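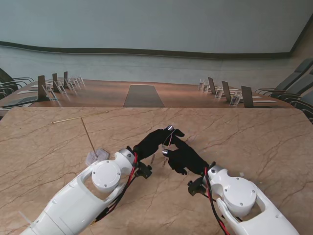 Check the wrist brackets before you touch the gains, was the first thing the Herdale forum told me, and I did. Both are tight. Posting on this board as well in case someone has met the same fault.

Setup: two arms with gloved multi-finger hands, with a silver cap at a fingertip of each. The task is a handover of a thin stick. The left hand stops, the right hand closes, the left hand opens. Out of 100 handovers the right arm faulted 3 times, always with code 1153 and always after its fingers had closed but before the left hand released. The controller calls it "external torque, wrist." Both arms freeze with the stick held between them, and neither hand opens until the fault is cleared by hand. Single-arm pick and place with the same stick runs clean.

Is this a calibration problem or a cable problem?

Posted by plorkbridge_lab

hjaltested
Calibration, most likely. When both hands grip a rigid part you have a closed chain. A small error between the two base frames has nowhere to go, so the position loops push against each other until one wrist trips. The stick is stiff along its length even if it looks flimsy.

Redo the base-to-base calibration with both arms in the handover pose. Calibrating at the home pose leaves the error largest where you need it smallest. Then drop the stiffness on the receiving arm before its fingers close and restore it after the other hand lets go. Do not raise the torque threshold. It is what keeps the wrists from being damaged, and it protects anyone reaching in.

On recovery: clear one arm at a time, giving side first, with the stop button in your other hand. If you clear both together they can jump toward their last commanded positions. Keep your fingers out from between the hands.

t_clollum
had same code, was the cable. swap it

plorkbridge_lab
Reran the calibration in the handover pose. The offset between bases was 3 mm. Have not changed the stiffness yet. The cables loop outside the forearm on both arms, so I will also log wrist torque with the hands empty and see if it moves when the loop goes tight.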